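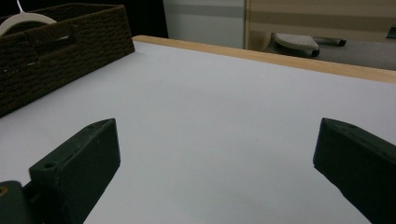 The white table with its wooden edge, and the woven basket.

Come and share your table: readers and recipe testers wanted for the Erell Household Cookery Project

Do you have a biscuit tin full of recipes cut from the backs of packets? A notebook in your grandmother's handwriting, with half the quantities missing because she knew them by heart? Or do you simply like cooking, and have a free afternoon now and then and a bit of patience with other people's spelling? If so, we would very much like to hear from you.

The Erell Household Cookery Project has been collecting everyday recipes from ordinary homes for a good while now, and thanks to the kindness of a great many families we have reached 3,322 of them. They have come to us on postcards, on the insides of envelopes, in school exercise books and once on the back of a wallpaper sample. What we don't have is enough people to read them, type them up and, best of all, cook them. We are looking for 40 new participants to join us from May.

What you would be doing

There are two ways of taking part, and you are welcome to do both if you have the time.

Readers are sent a small bundle of scanned recipes by email and type them out as they find them, crossings-out and all. If your recipe says "a knob of butter" or "bake till done", that is what we want you to write. We do ask you to make a note of anything in the margins, as these are often the loveliest part (one plum chutney carries a long and rather cross remark about a neighbour's shallots, and we would hate to have lost it). Most readers manage a bundle in an evening or two, but there is no rush and you can send it back in pieces.

Testers choose a recipe from our list and cook it at home in their own kitchen, with their own pans and their own temperamental oven. You then fill in a form telling us how it went, how long it took you, what you had to guess at and who ate it. Please tell us about the failures as well! A seed cake that sank in the middle is every bit as useful to us as one that rose, and we have had some very funny accounts of both.

We also hold a tasting afternoon in the Flulik Rooms, starting at 2 o'clock, where testers can bring along what they have made and sit down together. You don't have to come, though it is a friendly crowd and there is always far too much to eat, so do bring a tub to take some home.

Who we are looking for

Anybody aged 18 or over who cooks at home. You needn't be a good cook, and in some ways we learn more from people who aren't, as they follow the instructions more closely. We would be especially glad to hear from people who read Cantonese, Polish, Welsh or Gujarati, because we have several notebooks in those languages still waiting for a reader, and from anyone who is used to old handwriting.

You will need an email address and, if you want to be a tester, the use of a hob and an oven. If you have an allergy or there are things you don't eat, tell us when you write and we will send you a list that suits. Nearly 3,000 of the recipes have no nuts in them, so there is plenty to choose from.

What we can offer

Taking part is unpaid, I'm afraid, but testers can claim back the cost of their ingredients as long as they keep the receipts. Everyone who takes part will be named in the finished collection, unless they would sooner not be, and will receive a printed copy when it comes out. There is also a newsletter called Tang, which is put together by the participants themselves and is mostly about marmalade at the moment.

Before you start we'll invite you to a short welcome session, either at our office in Bostach House or over the telephone, whichever is easier for you. We go through the forms, talk a little about how to handle old weights and measures, and answer any questions. The office is on the ground floor with level access from the street, and the kettle is generally on.

How to apply

Write to Siu-fong Chien, Participants' Coordinator, at the Erell Household Cookery Project, Bostach House, or leave a note with the front desk. Please tell us your name, how best to reach you, whether you would like to be a reader, a tester or both, and a few lines about something you cook often. It can be beans on toast. We don't need a CV or references.

Siu-fong reads every letter herself and will reply to everyone, though it may take her a little while in the busier weeks. If you have family recipes of your own that you would like to add, please mention them in your letter but hold on to the originals for now. We will arrange a time for you to bring them in, and they can be scanned while you wait and go straight home with you.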